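3.2 Table clearing task

Items were plates, bowls, mugs, a ketchup bottle and toy fruit, set out on a white tabletop. Start layouts (256 in total) were drawn up by Tavares – same list for every session, order shuffled. Fruit goes in the bowl first, dishes after. 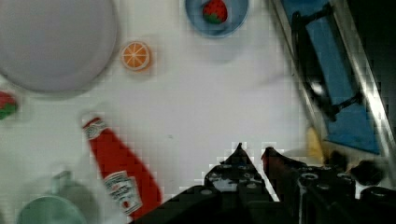
Bottles last. Sorting rules were kept short on purpose, see Table 2. A layout counted as cleared only when all items were in there assigned spot – partial clears logged separatly, not pooled.

Figure 4. Table layout with dishes, toy fruit and ketchup.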